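Hodora tabletop whiteboard: a month of lists, sums and bad drawings
October 22, 2019

I have bought a lot of whiteboards. There was the big one that never got hung and lived behind the spare room door, the magnetic one for the fridge that slid down every time someone closed the freezer, and a set of little ones for the kids that went grey inside a fortnight and stayed grey. So when I tell you I've fallen hard for a small flat board with a thin black border, please understand that I came to it with very low hopes.

The board is the Hodora, the lap size, and I bought it in September from a stationery shop in Stetcombe that I only went into to get out of the rain. It was sitting on the counter with a pen beside it and somebody's shopping list half rubbed out, and I wrote "eggs" on it to see how it felt. That was that, really. I've used it every day since and I've talked three other people into handling one, so it seemed time to write it up properly.

What I wanted it for

My table is my desk, my kids' homework spot and the place where the bills go to be ignored. I don't want anything on the wall, and I didn't want an easel either. I wanted something I could lay flat in front of me, scribble on, wipe and shove behind the toaster. A pad of paper does most of that, I know. But I go through paper at a shameful rate, and half of what I write is one number that I need for as long as it takes to walk to the shed.

Lying flat is where this one shines! It's light enough to pick up with one hand while the other has a cup of tea in it, and the rounded corners mean it doesn't jab you in the ribs when you carry it under your arm. Mine has been dropped twice, once on tile, and the border hasn't budged.

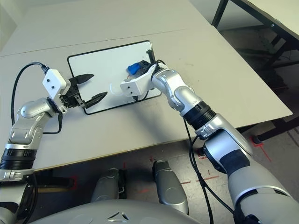

White surface, thin black border, pale grey table.

I'm a bit of a bore about borders, so bear with me. Cheap boards tend to have a chunky raised rim, which looks sturdy but means your hand drops off a little cliff whenever you write near the side. You end up using the middle and wasting the rest. The Hodora's border is narrow enough that I can start a line right over at the left and keep going until I run out of board. For somebody who writes as big as I do, that matters more than any of the features printed on the sleeve.

It also gives you a clear line against a light-coloured table. I hadn't thought about this before, but my youngest used to sail right off the side of the old frameless board and carry on across the furniture. With a dark line all the way around, he stops. Mostly.

Writing on it

Lovely, is the short version. The surface is properly smooth and the marker glides without that squeak that makes my shoulders go up. I've used the pen that came with it (black, a bit thin, fine for lists) and a red Alarcón that I already owned, and the red is far and away the better match. It goes on bright and it stays bright, even on a quick stroke where you've hardly pressed. If you lean on it a second time around a curve you get a thicker, darker line, and the kids have worked out that this is how you do shading.

I would steer you away from the really fat chisel pens. They lay down so much ink that it sits there wet for ages, and on a flat board your sleeve will find it.

A word about scale. Single digits and short words look terrific on it from across the room. We've been using it for scorekeeping in card games, one big number at a time, and everyone at the table can read it. A full page of notes is another matter. I tried to plan a week of dinners on it and ran out of space before I got to the vegetables. Get the larger size if you're a planner, or do as I do and write less.

Wiping it

Now the less glowing bit. A dry cloth takes off fresh marker in one swipe and leaves it clean. Marker that's been there overnight comes off too, with a bit more elbow. But after a few weeks of heavy use you'll start to notice faint grey scratchy lines and little smudges, the leftovers of everything you've ever rubbed out, and the dry cloth only moves them about.

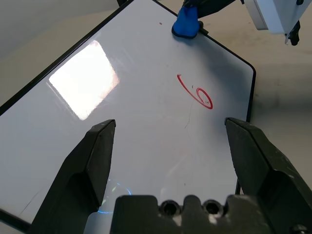

Tamsin Rakena, who read a draft of this over my shoulder, reckons I'm being too soft on it, and that any board that needs more than a dry cloth has failed at its only job. She'd go for glass every time and put up with the weight.

I take the point, and if it was going to hang on a wall I might agree with her. I still wouldn't swap. A glass board on my lap would put my legs to sleep, and I wouldn't hand one to a six-year-old over a tile floor. What I do is give the Hodora a going-over every so often with a damp microfibre cloth and one drop of dish soap, then dry it straight away. The greyness lifts nearly all the way. The odd speck of red hangs on, usually up near the border where the cloth skips over, and I get that with a fingernail.

Please don't use a scouring pad. I did it once to the kids' old set and that was the end of them. Every scratch holds ink forever.

The glare question

It's a glossy board, so it reflects. Lay it flat under a bright light or beside a window and you'll get a white patch where you can't read a thing. Tilt it a touch and the patch moves off somewhere harmless. I've got into the habit of propping the far side on a paperback, which also makes it nicer to write on. If your table sits directly under a hanging lamp and you need to keep the board dead flat, you may find it irritating, and I'd suggest a matte one. I tried an Osidell matte board at a friend's place and there was hardly any shine on it at all, though the pen dragged and it took twice the rubbing to get clean. You pick your annoyance, I suppose. I've picked mine and I'm quite happy with it.

Things I'd change

The pen clip. It's a separate little plastic thing that grips the border, and because the border is so thin, it doesn't grip much. Mine pinged off in the first few days and has been living in the cutlery drawer. A loop of ribbon would do a better job.

The back. It's plain and slightly slippery, and on a polished table the whole board will skate when you wipe it with any enthusiasm. I stuck 4 felt pads on mine, one to each corner, and that slowed it down nicely. Rubber feet would be better still, and I can't see why they aren't fitted at the factory.

And I'd love a writable back. There's a whole other side there doing nothing!

Who it suits

People who think with a pen in their hand. Kids learning their numbers (the big loopy ones look so good in red that mine now practise them without being asked). Anyone with a kitchen table and no free wall. My brother-in-law has pinched it more than once to work out timber cuts, and gives it back covered in arrows.

If you're after something for meetings, or something you can leave writing on for a month and then wipe perfectly clean, I'd look elsewhere.

For me it has been the most useful thing I've bought this year, and I say that having also bought a very good rice cooker.

Comments

Themba Mokoena
Is the border glued or clipped? I had one from another maker where the border peeled off at the corner the first time it got damp.

Reply from the author
I've looked hard and can't see a join, so I'm guessing it's pressed on. Mine gets a damp cloth near it all the time and it's still tight at every corner, but I've never soaked it and I wouldn't.

Sibusiso Mathebula
We use ours for spelling words in the car. Agree on the pen clip, ours lasted one trip. The board itself has been brilliant and the kids fight over it. Thanks for the tip about the felt pads, I'll give that a go on the kitchen table.

Rizwan Talpur
Does the red leave a pink stain? I have a white board that is now a pink board.

Reply from the author
Not so far, with the Alarcón. I did have a faint pink patch after leaving a drawing up while we were away, and the soapy cloth got rid of it. I'd test a new pen in a corner first.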